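Search this blog Go

Can they do the dishes yet

Quick one, dinner's on. Was sent some sink runs from the Havholm kitchen, all simulated, and I've been arguing with myself about them since Tuesday. Bottles first.
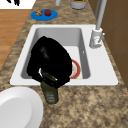
Glass is still where I get nervous. Smooth, round, heavy at one end. My own hands drop one every February or so.

Sirkel reckons plates are the easy bit. Not convinced. Flat thing on a flat floor, where do you get your fingers under?

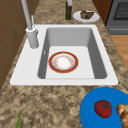

I'd pay good money for a machine that scraped and rinsed. Wouldnt even need to be fast. Give it 43 minutes, I'm asleep anyway.

But sorting is the real chore. What's rubbish, what's lunch. A small dark red fruit right up beside the plate, say, does that get washed or binned or put back in the bowl? My kids can't tell me either.

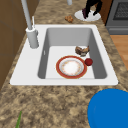 Chores are mostly judgement, is my feeling. With the red-rimmed plate you'd want to clear the dark purple lump of food on top of it first, then lift. Teh order matters.
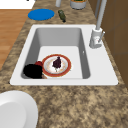 Obeidat

So, not yet. Ask me in 4 years.

Recent posts
Kusamard vacuum, 10 weeks in
Folding towels, badly
Who empties the bin robot?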